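**Grendar Drunemard parallel gripper, pair, with Cullex I/O box**
Firmware as shipped. Rating: 3 out of 5, on condition that the restart fault below is dealt with before anyone works within reach.

We bought two of these for a two-arm cell that handles artificial flowers. The job is to pick single stems off a flat table and put them in slotted plastic containers. Stems are thin and light, blooms are soft, and leaf sprigs come loose and end up on the table between runs. Most grippers in this class can close on a stem. Fewer can do it without dragging the next one along.

**Grip**

Position repeatability is good. The fingers are flat and narrow toward the tip, and they get under a stem lying on the table if the approach height is set carefully. Force control at the low end is coarse. The bottom two settings feel identical, and the third is already enough to leave a mark on a hydrangea petal. Grip-detect works on rose stems and misses the thinner hydrangea stems often enough that we stopped relying on it and check the wrist camera instead.

**The fault**

When a protective stop is triggered in the middle of a close command, the gripper stops as it should. When the stop is reset, it finishes the close. It does this before the arm program has been restarted and with no new command on the bus. The arm stays still and the fingers move.

The delay between reset and motion is 400 ms on both units. That is long enough for the person at the table to have decided that nothing is going to happen. We put the cell into a stop while it was closing, reset it, and repeated. In 32 trials the fingers moved on reset in 17. The other 15 did nothing, and we have not found what separates the two groups. Payload, arm pose and cable routing made no difference.

It matters in our cell on account of how the work is done. Flowers are put back by hand between runs, at the same table, with the grippers powered.

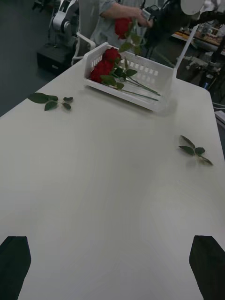
One reader of an earlier version of this review objected that the low force setting makes the fault a nuisance and nothing worse, and that anyone resetting a stop with a hand near the fingers has already broken procedure. The reader also reported the same behavior on a single unit wired straight to the arm, with no Cullex box fitted.

The second point is useful, as it suggests the pending command is held in the gripper. I don't accept the first. The force setting belongs to whatever command was interrupted, and some of ours are set high for gripping the containers. A reset should return a device to a state where it waits. Procedure is a second layer and should not be carrying the first.

**Workaround**

Send an explicit "clear" followed by "hold position" while the stop is still active, then reset. Grendar's manual lists both commands but says nothing about using them here. With the sequence added, we have not seen the motion again. It has to be sent to each gripper separately. The broadcast form is accepted without an error and reaches only the first address, so on a two-arm cell the left side can be safe while the right still has a close waiting.
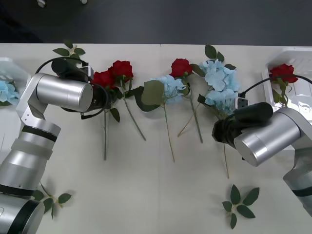
Anyone running a pair should test each side alone, with the other disconnected, and then both together. We also moved the gripper supply onto a relay that drops out with the stop. Power-up then costs a homing move, with the fingers traveling fully open and back, so keep the workspace clear for that too.

**Support**

Eskildsen, the distributor, answered quickly and asked for bus logs, which we sent. A firmware fix is planned for December. Until then there is no notice on the download page, and the quick-start sheet still says the unit is "ready for immediate use after reset."

**Other notes**

- Connector seats firmly. Strain relief is poor, and the cable needs a wide loop at the wrist.
- Finger screws arrive without thread lock. One backed out on us.
- Status LED shows green during the 400 ms delay. It should not.
- The Cullex box logs stops but does not log resets.

I will retest when the firmware is out, using the same sequence on both arms.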